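4.3 Checking the hand-held grippers before a session

Carry out this check each time the table has been moved, a gripper has been swapped or a marker plate has been refitted. You will need the Skaller hand-held pair, the white board and one keyboard.

Note: the table must stand between the two aluminium rails. If it has been pushed against either one, go back to 4.1.

1. Lay the white board flat on the table. Leave a strip of the tabletop showing along the far side.

2. Wipe the board with a dry cloth. Old stains do not matter, but crumbs and grit do.

3. Plug in both grippers. Let each cable hang down past the wrist towards you and keep it off the board.

Caution: do not pull a gripper free by its cable. The socket is soldered to the inner board and cannot be replaced on site.

4. Check the plate on top of each gripper. It should not rock when pressed at a corner. Tighten with the 2 mm key if it does. Do not touch the marker dots with bare fingers.

5. Put the keyboard on the board with the space bar nearest you. It need not be connected to anything.

6. Start Ukon and open the Pair page. Wait until both grippers are listed.

7. Open and close each gripper fully. The reading should go from 0 to over 200. On our pair the left one stops at 223 and the right one at 231, and both are fine.

8. Bring one gripper to each side of the keyboard and touch the jaws to the case. Press lightly. The keys should not be used as a stop.

9. Lift both grippers clear, hold them over the keyboard, then repeat step 8. If the trace on the Pair page breaks up, check that your sleeves are not covering a plate.

10. Press Save. Write your initials in the log.

If a gripper drops off the list twice in one check, tell Roksolana Kostiuk and use the spare Wallner pair.

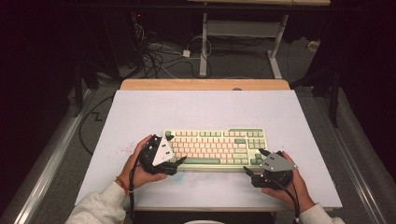
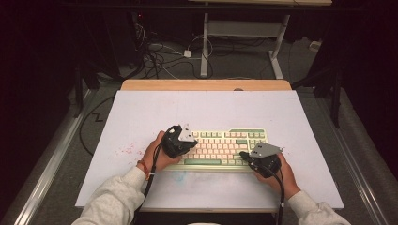 Both grippers at the keyboard, cables running down towards the operator.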